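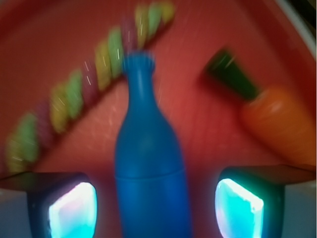
Section 4: Setting up the play kitchen sink

Right, so by now you should have the frame standing up and the doors on. If the doors still rub, go back to section 3 and slacken the top hinge before you carry on, as it's a pain to reach once the sink is in.

I've put together three of these Cotdale kitchens now (two for the nursery, one for my niece) and the printed leaflet skips a few bits, so I've written this the way I do it myself. You'll want the bag of fixings marked C, a cross-head screwdriver and a towel to kneel on.

Fitting the bowl

1. Lay the worktop face down on something soft. A folded blanket is fine.

2. Peel the film off both sides of the bowl. I left it on the underside the first time and it crackled for weeks!

3. Drop the bowl in from the top side, with the overflow slot towards the back. It only sits flat one way round.

4. Turn the four clips inwards until they grip the underside of the worktop. Finger-tight first, all of them, then go round again with the screwdriver.

Caution: stop as soon as the clip stops moving. The plastic round the clip holes is thin, and Panya Kamolrat at the nursery split one with a power driver. Vircombe sell spares but ours took 11 days to arrive.

Fitting the tap and pump

5. Push the tap stem through the hole and screw the big white nut on from below. Leave it a bit loose for now so you can swing the tap to where you want it.

6. Slide the clear hose over the stem. If it won't go, dip the end in hot water from the kettle (a grown-up job, this) and try again while it's soft.

7. Clip the pump to the floor of the tank and bring the cable out through the notch. Don't trap it under the lid.

8. Put four AA batteries in the box behind the left-hand door and do up the little screw. It has to be done up every time if children under three will be anywhere near it.

First fill

9. Pour in cold water up to the lower line — the upper line is the most it will take, and it slops at that level.

10. Press the button on the tap and wait. You'll hear the pump before you see any water. If it only hums, switch off, tip the tank slightly towards you and try again. There's usually a bubble in the hose.

11. Check underneath with a dry tissue. A drip at the white nut means another quarter turn.

Note: plain water only. Washing-up liquid gets into the pump and froths up something rotten, and I'm told by Rhys Rewi, who runs the toddler group, that food colouring stains the hose for good. Glitter is a definite no.

Caution: never leave a child alone with water in the tank, even a little. Empty it as soon as play is over, and dry the tray before you put the lid back.

Emptying and storing

Lift the tank straight up by both handles. Run the pump for a few seconds with the hose over a washing-up bowl to clear it, then leave everything open overnight. I take the batteries out too if it's going away until March, and the cups and plates live in a net bag on the back of the door so they can air.

If your tap button is round instead of square you've got the older pump, and you'll need the wiring page in section 6 before step 8.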